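I've been meaning to write up the Brutilix hand since May, and I keep putting it off because every time I sit down to do it I end up playing with the thing instead (which tells you something already, I suppose). Anyway, the kettle's on and the loan period is nearly up, so let's get on with it.

For anyone new to the blog, Brutilix sell a robot hand as a subscription. You pay 374 a month, they send you the hand, the wrist coupling and the software, and if a finger packs up they post you another one. Salamatu Abugri at their Drinley office set me up with a trial, and she was lovely about my many questions, including the one I asked twice. No money has changed hands either way, and I've told her I'll be saying what I like.

Setting up took me most of an afternoon. The coupling went on without any fuss, but the calibration routine is a bit of a slog: 7 poses for each finger, and if you lose your place you have to go back to the start. I lost my place. My friend Noémie Texier came over and read the steps out to me from the manual, and we got there in the end with a packet of biscuits between us.
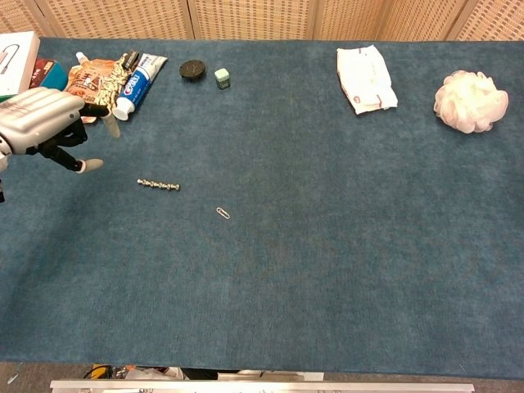
Picking things up is what most of you wrote in to ask about, so I'll spend a bit of time on it. My feeling is that any hand can manage a nice square box, and the brochures are full of nice square boxes, so I wanted a proper muddle of household bits. The crumpled snack bag and the tube of Crest went on the table for that reason, and so did the bath pouf, which I was rather looking forward to because there's no obvious place to take hold of it. Then there's the paperclip, out on its own on the blue carpet near the little bead chain. I do think small flat things are the fairest test of those pale fingertip pads, and the paperclip got more of my patience than everything else put together!

So how did it do? Over the whole trial I logged 400 attempts, and I came away fonder of it than I'd expected. Soft things were a joy. The grip closes gently and stops when it ought to, and I never once felt I had to snatch anything away from it. The paperclip was hit and miss, better after I'd turned the approach speed down to 5 in the settings (the default is much too keen, in my opinion).

My grumbles are small ones. The software forgets your saved grips if you close it without going back to the main menu first, and the fan in the control unit is louder than I'd like of an evening. Salamatu says both are on their list, so I'll let you know if I hear more.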